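Quitar pelusas y bolitas de una sudadera crema sin cargarme el estampado

Publicado en Ropa y lavado

trapitos80
Hola a todos. Tengo una sudadera ancha, de color crudo, con letras estampadas en azul marino y rojo, y le tengo un cariño tremendo (me la pongo para todo: para estar en casa, para ordenar el trastero, para lo que sea). El problema es que por las mangas le están saliendo bolitas y además el crudo se me está quedando como amarillento. La lavo con el programa corto a 40 y detergente Gimon en polvo, y la seco en la secadora. ¿Le meto lejía? ¿La cuchilla esa de las pelusas destroza el dibujo? Me da pánico que se cuarteen las letras.

Marisma_1997
¡Lejía no, por favor! A mí me dejó una camiseta hecha un cromo. Lo que yo hago: del revés, agua fría, detergente líquido (uso Trimley, pero vamos, cualquiera sin blanqueante) y tendida a la sombra. La secadora es lo que mata los estampados, y encima saca más bolitas por el roce. Para el amarillo, percarbonato, una cucharada en agua templada y media horita en remojo, probando antes en una costura por dentro. El quitapelusas sí, pero solo por la tela lisa. El mío es un Ikden que me costó cuatro duros y lleva años funcionando. Estira bien la manga sobre la mesa y pásalo sin apretar, que si aprietas te haces un agujero. Os pongo mi sudadera, que también es clarita y con letras en rojo y azul marino, y yo sigo usándola tan contenta con pantalón negro: 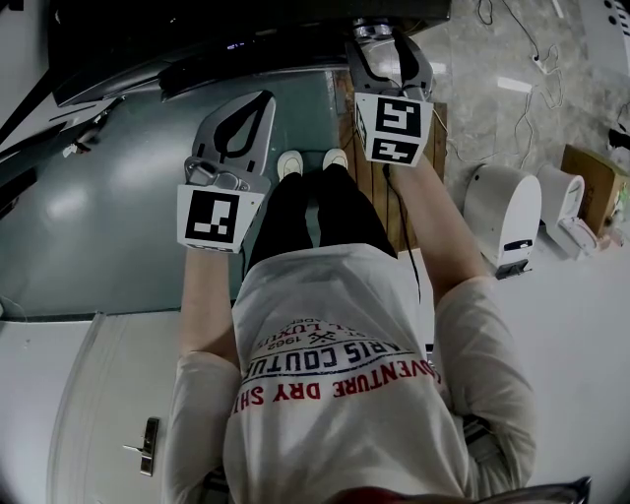 pelusilla2000
Pues yo discrepo con lo del percarbonato, en prendas con letras de color prefiero jabón de toda la vida y paciencia. Y ojo con los suavizantes, que a mí me dejaban la tela apelmazada. Con lo del revés y la sombra, de acuerdo.

trapitos80
¡Gracias! Pues secadora fuera desde hoy. El domingo pruebo primero con el jabón y, si sigue amarilla, me paso al remojo.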